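The Gwilliam Letter

Irén Sipos got off at Altedau with one bag. Rain. No taxi. Her aunt's house was up the hill, she remembered that much, fifteen minutes if you didnt stop.

She stopped twice.

The key stuck, then turned. Nobody had been inside since April. Cold air, old soap. On the mat, a letter from Gwilliam, the lawyer. They wanted 3000 by the end of the month or the place went to Wirmont.

"Fine," she said, to the hall. Her voice sounded like her aunts.
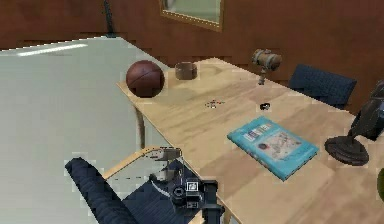

She read it again, standing up, coat still on. Three thousand! For what? She put the letter down on the wooden table, over one of the dark smudges, and went looking for a pen.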